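Notebook, Grurka chronology project
November, entry 14
Workshop bench 2, start 8:40 am

Object: finish the date reconciliation for the one-volume chronology before the page proofs go to Plarnutetti. The contents list stands at 2,000 numbered entries, antiquity to the present. Of these, 1,789 have a signed-off date. The remaining 211 are being worked from the back forward.

Method unchanged from entry 13. Each event gets a primary date, a calendar flag (J for Julian, G for Gregorian, O for other) and a confidence grade from A to D. Grade C and below prints with "c." in front. Where the source gives a regnal year only, the range is carried in the database and the earlier year prints.

Problem 1. The old style/new style conversion was applied twice to a batch of the English entries between 1582 and 1752. Cause: the spreadsheet from Bermúdez arrived already converted, and the import script converted it again. Symptom is a date ten or eleven days late against the source. Checked the Great Fire of London entry by hand: source gives 2 September 1666 (J), database gave 22 September. Should read 12 September if printed as G. House style is to print J for England before September 1752, so it goes back to 2 September. 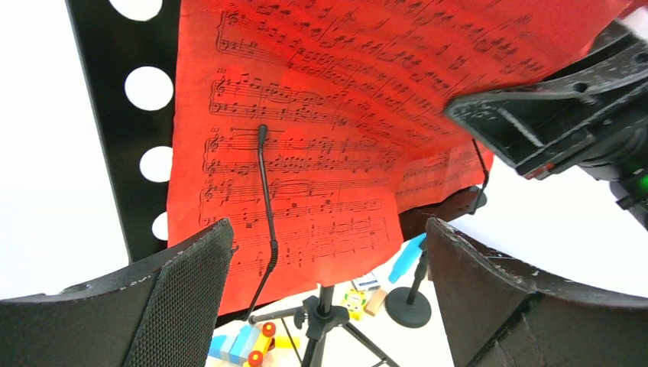 Ubaldo Messina wrote in the margin of the printout that the year start needs checking in the same pass. Anything English from 1 January to 24 March before 1752 may carry the previous year in the source, and the script ignores this. The execution of Charles I is the test case: 30 January 1648 in the contemporary record, 1649 to any modern reader. He would print the modern year and put the dual form in the note.

Agreed. Added a column for the year as written in the source. Script now leaves the year alone and raises a flag if the month and day fall in that window. Ran it on the English batch, no crashes. Flags still to be read through by eye.

Problem 2. Entry 569 (fall of Constantinople) cross-refers to an entry that was dropped in the second cut. Cross-references are keyed on entry number instead of record ID, so every cut moves them. Rebuilt the table on record ID. Numbers will be generated at export only. Do not type entry numbers into the body text from here on.

Steps for the rest of the session:

1. Export the unsigned entries with source column visible.
2. Sort by calendar flag, J first.
3. Correct the double conversions and initial each one.
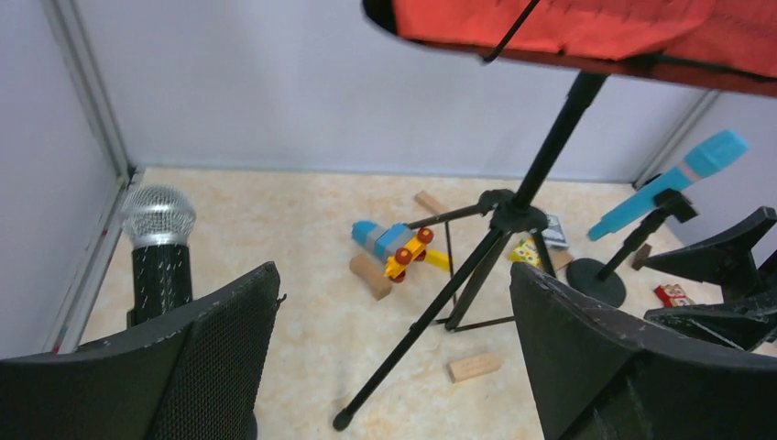

4. Re-run the cross-reference check on the full file.
5. Send the clean export to Clornalholm for typesetting, copy to the shared drive.

Step 4 done 2:15 pm. Two dead references left, both in the Bronze Age section, both pointing at the eruption of Thera. That entry is grade D and is being held until we settle on a single dating for the print edition. The radiocarbon and the archaeological dates do not agree, and the short form has no room for an argument. Current proposal is to print the century only. 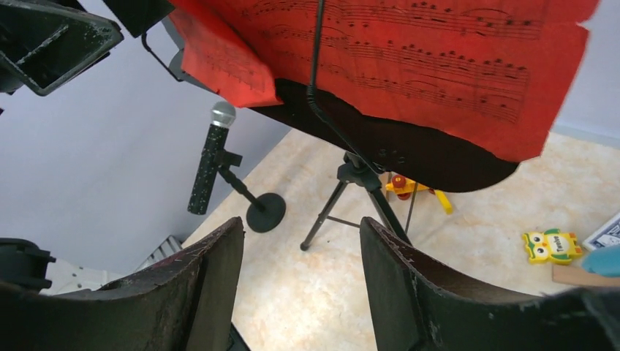 The word limit is the other constraint. Entries run to a maximum of 200 words including the heading, and the Thera draft is over before the dating note is added. Cut the paragraph on ash distribution first. The labour of recasting it is small.

Outstanding:

Year zero. Two drafts count across the BCE/CE boundary as if there were one. Anniversaries and durations in the ancient section need recalculating.

Spelling of Chinese reign names, pinyin throughout, not yet applied before the Tang.

Ask Plarnutetti whether "c." takes a space after it. Proofs show both.

Stopped 4:50 pm. Backup saved as grurka_14b.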